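Ticket 103 – Left channel drops out during hearing test
Product: Urora screening audiometer
Site: Kireck clinic
Opened: 8/29/25
Status: Open, waiting for part

Reported fault: the left earphone goes silent part way through a pure tone test. The right side is fine. First seen in June, now happens most days.

Step 1. Restarted the unit and ran the self-check. No errors shown.

Step 2. Swapped the left and right plugs at the back. The fault moved to the right ear, so the headset or its lead is at fault and the main unit is fine.

Step 3. Played a steady 600 Hz tone and bent the lead slowly from the plug end. Sound cut out 9 cm from the plug, every time.

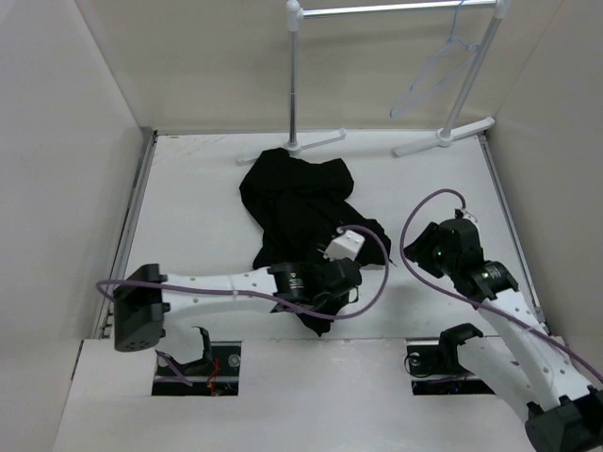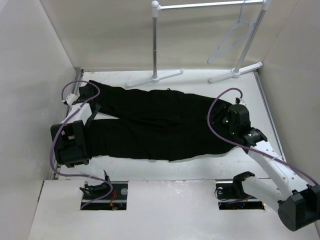

Step 4. Fitted the spare headset from Yoshida. Both channels held at 600 Hz and at 3,000 Hz, with no dropouts. The spare is not calibrated to this unit, so it must not be used for patient tests. Marked it as such and left it in the drawer.

Step 5. Checked saved results. Several left ear thresholds at 3,000 Hz look worse than the same patients' earlier tests. The clinic has been told to treat these as doubtful and to book repeats.

Reply from Cirnlow parts desk: the lead is not sold on its own for this model. A full headset is needed, and the unit has to be calibrated with it before use.

Action: headset ordered. Calibration to be booked once it arrives – clinic to send children's screening to the other room until then. Old headset to be labelled faulty and kept for return.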